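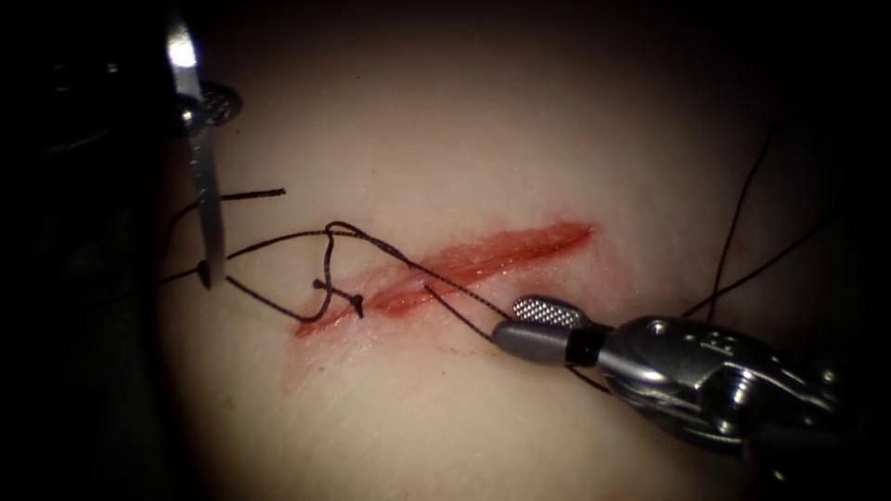 2 min read

Closure station: incision uneven along its length, edge hard to judge
Site: Skovham
Room: Mowat
Category: Tissue preparation / lighting
Opened: December 2023
Priority: 3
Status: Resolved, monitoring

Reported issue
Straight diagonal incision on pale tissue, prepared for the closure exercise. The cut is widest through the middle and lower left and tapers to a thin red streak at the upper right. Station sheet calls for an even width end to end. There is also a faint smear of blood below and to the left of the lower end. Requester asks whether the tissue can be used or should be replaced before the next session.

Environment
Overhead lights off. Larow spot on, centred on the tissue. Surface is well lit in the middle and drops to near black at the corners. Tissue prepared to the Stoltov sheet, version 2.

Entry 1
Checked the cut against the sheet. Direction is correct, lower left to upper right. Line is straight. Both edges carry blood, heaviest in the central and lower-left portion. The narrow end can't be assessed from the colour alone, as a shallow score and a closed full-depth cut will both show as a red line. Asked requester to part the edges at the upper-right end and report depth.

Entry 2
Requester reports the upper-right end is shallow. Consistent with pressure coming off before the end of the stroke. Advised against recutting over the same line. A second pass tends to leave a step in the edge and makes the closure harder to mark.

Entry 3
Smear at the lower end. Paler than the cut and diffuse, so low concern. Requester asked if it could be a second nick. Advised to blot with damp gauze and look again. Requester confirms the surface underneath is intact. Do not rub, the surface marks easily.

Entry 4
Lighting. Requester says the ends of the cut are harder to read than the centre. Widened the Larow spot one stop and left the overheads off. Turning the overheads on was tried in February and washed out the colour on pale tissue, so not repeated.

Resolution
Tissue accepted for the exercise. First suture to go in the wide central section, working out to each end. The shallow length at the upper right is to be left unsutured and excluded from marking. Irrigation kept to the 200 mL already drawn up.

Changes to the Stoltov sheet
- Hold depth until the blade has cleared the end of the marked line.
- Part the edges at both ends before sign-off.
- Blot any smear before deciding whether the surface is damaged.

Outstanding
Sheet gives no tolerance for width. Raised separately with Skovham stores along with the gauze reorder. Reopen this ticket if the next tissue shows the same taper.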